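Sterell Tray Line: data card

Version 1.2, Saturday, May 24, 2025
Maintained by Qusai Jaber, with Sirkka Seppälä (Plotholm canteen)

What this is

Recordings of a two-finger arm setting up meal trays from sorted tableware. The set has 812 episodes, with head and wrist views saved side by side. We made it for the canteen at Plotholm, where 135 trays go out at lunch and the people serving are also the people laying out spoons.

I love this project. It starts from a job the staff picked themselves! Sirkka's crew listed everything they do before noon and put tray setup at the top of the "please take it" column. Soup stayed firmly on their side.

The station

One white bin for dishes, a teal tub for spoons, a brown tub for chopsticks, a black tray in front.
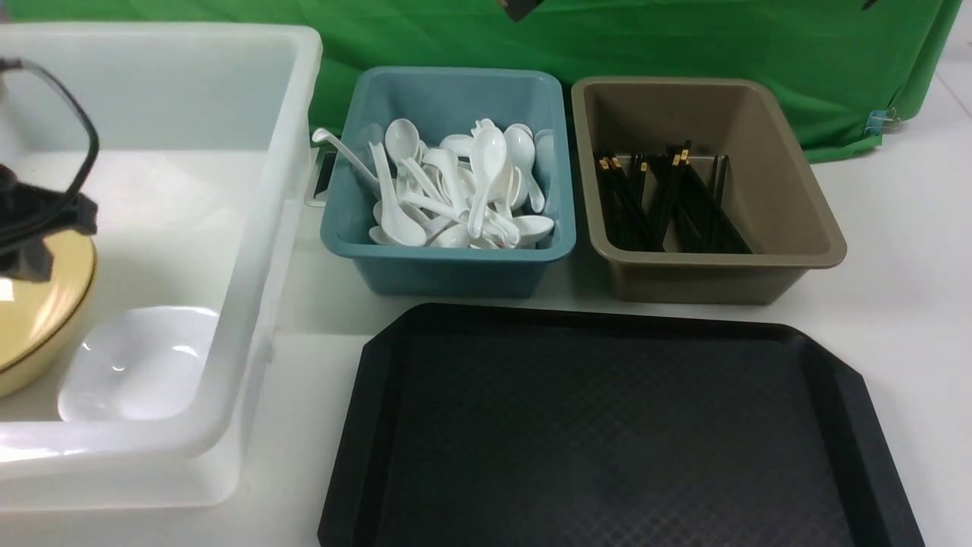
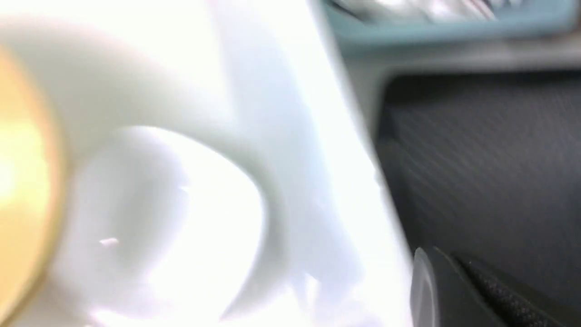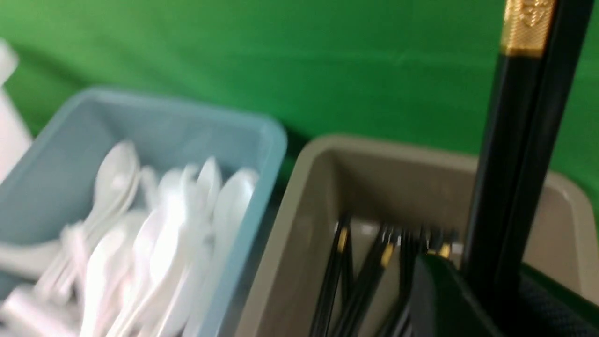
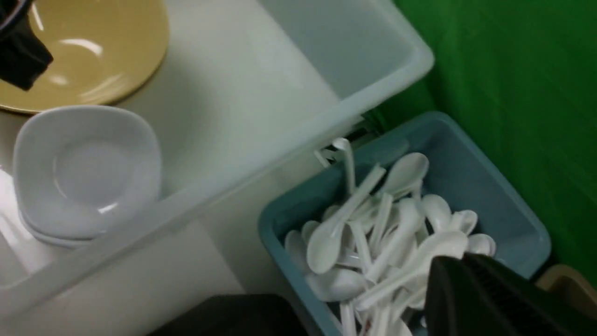

Head view first, then three wrist views, all from the tray station.

What changes for the crew

- Opening shift: one person refills the tubs and checks trays before they go out. It used to be two people laying them by hand.
- The freed-up person moves to the counter. Hours stay as they were, and this is written into the Kallio rota.
- Anyone can pause the arm, for any reason, and doesn't have to log why.
- Refilling is a real task now and gets its own slot. We missed this in the first plan and the crew caught it.

Known issues

Spoons are the hard part. They tangle, and a jumbled pile gives the arm far more trouble than stacked bowls. 59 episodes are tagged "regrasp" — keep them in if you train on this, they're some of the most useful ones. Wrist views blur during fast moves, and close objects can wash out to white.

Files

episodes/ has the recordings
notes/crew.txt has comments from the shift, lightly edited
splits/ has train and test lists

Next

More chopstick episodes in August, plus a second station if Britent can spare the bench. Corrections to Qusai, please, and questions about the shift pattern to Sirkka.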